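Stavesside Forums > Paper, Ink and Brush > Brushes

Topic: Goat or wolf hair for a second brush?

inkpot_annie
23 September 2018
Hello all! I've been doing large characters with the same mixed hair brush since last November and I'm completely hooked. I practise most evenings on the kitchen table and I've got through 200 sheets of the cheap Pimari practice paper, which is lovely for the money even if it drinks ink like a sponge. Now I'd like a second brush and can't decide between pure goat and something stiffer. I mostly copy regular script but I'm desperate to have a go at running script. Budget is 25 quid, could stretch a bit.

Mavberg_Mo
Goat, goat, goat! It's maddening for a fortnight and then one evening you get a long soft stroke that swells and thins just as it should and you'll be grinning at the wall. Get one with a longish tip and load it all the way up, not only the end. Stiff brushes let you get away with sloppy wrists.

tolly
Have to disagree with Mo. For running script a beginner wants some spring, or every turn collapses and you spend the evening reshaping the tip on the side of the stone. I'd go wolf (it's weasel really, the name is a muddle) and come to goat later. Mine is a Salazar medium and I've had it for years. Still comes to a point.

Mavberg_Mo
She already has a mixed brush though! That's her spring. What would a second springy one teach her?

tolly
Fair, but mixed brushes vary such a lot. Some are nearly all goat with a stiff bit in the middle.

inkpot_annie
Mine's pretty firm I think. It snaps back quite fast. While I've got you both, how do you keep them between sessions? I've been standing mine in a jam jar, hair up.

lampblack
Hang it! Water runs down into the ferrule in a jar and that's what loosens the glue. Rinse in cool water, squeeze from the top down, shape the point with your fingers and hang it tip down by the loop. A proper brush rack makes this so easy, and I love seeing them all lined up ready to go.

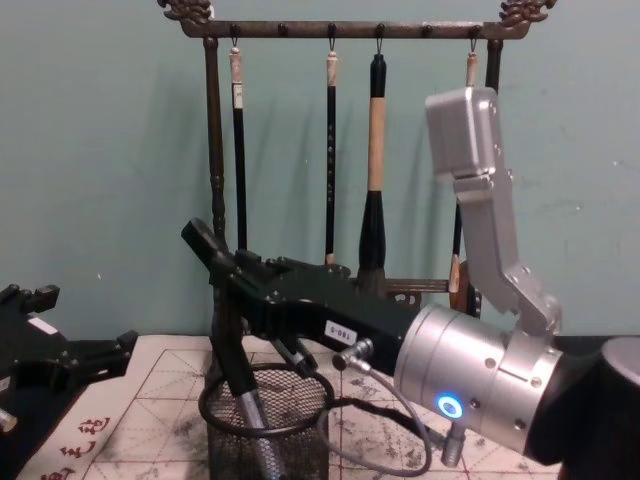 quillwort
Hanging is right for drying but I wouldn't leave them out for months. I lost a beautiful goat brush to moths that way. Once they're bone dry mine go in a bamboo roll with a bit of camphor, and the one I'm using that week stays on the hook.

tolly
Seconded on moths. Never put the plastic cap back on either, it traps the damp and bends the hairs.

inkpot_annie
Oh no, I've been putting the cap back on. Right, that's going in the bin tonight. Does anyone use soap?

lampblack
Only if I've been silly and let bottled ink dry in it. Plain water otherwise, and more of it than you'd think. The heel of the hair is where it hides.

Mavberg_Mo
Same. Bottled ink is the real villain, ground ink rinses out like a dream. Get yourself a little stone next!

inkpot_annie
One thing at a time, Mo! I've gone for the goat, long tip. Sorry tolly - the wolf can be my birthday present.

tolly
I'll allow it. Post some running script when you've stopped swearing at it.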